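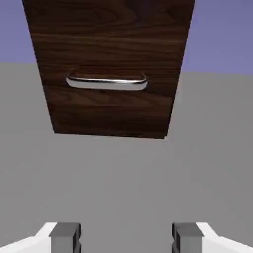
5 Sep 2019

Open day at Misance. Arrived early, signed in, given a lanyard and a cup of tea that went cold during the safety talk. The talk was longer than the tour of the workshop.

The part I went for was the drawer and door work, done in a simulator they call Skakier. I had read their February note on it and wanted to see how much of it held up on a screen. The task is plain enough: the arm goes to a bar handle, closes on it and pulls. They run it from the gripper's own point of view, so the two fingers sit at the bottom with the handle ahead of them. The front on show was dark wood grain with a chrome bar across it, against flat grey and a dull lavender blue. The grain has been given a lot of attention, swirls and all. The grey has been given none. I asked whether the background was left bare for speed and was told it gets swapped out in later training anyway.

Stayed at that desk through 14 attempts. I kept a tally in the back of the notebook: 3 failures, all of the same type. The fingers closed short of the bar and the arm pulled back with nothing in them. The demonstrator put it down to the depth estimate. Polished metal is awkward for that, and my own trouble with the bracket line at work was much the same, so I was inclined to agree. I would have liked to see the same runs with a matt handle. They had one in the library but it was not loaded.

Each training batch is 200 attempts, with the handle position and the wood changed between them. Total so far is 3,000, by their count. No figure was offered for how many of those transfer to a real cupboard.

Points to follow up:
Does the approach start with the fingers fully open every time? It did in all the runs I saw.
How is contact force set, and is friction on the handle varied or fixed?
What happens with a handle mounted upright? The answer given was "soon".

After lunch (egg sandwich, poor) there was a talk from Georgiou, who supply the motor drives. Mostly a sales talk. One useful slide on holding torque at low speed - copied it down, page 9 of the notebook. The Kasa stand had a cutaway gearbox which I spent longer on than I had planned. Backlash figures not on the leaflet. Must write and ask for them.

Missed the closing questions to get the bus. Left the lanyard in my coat pocket, so that will have to be posted back. Tomorrow: type up the tally, look again at our own depth readings on the plated parts, and find the February note.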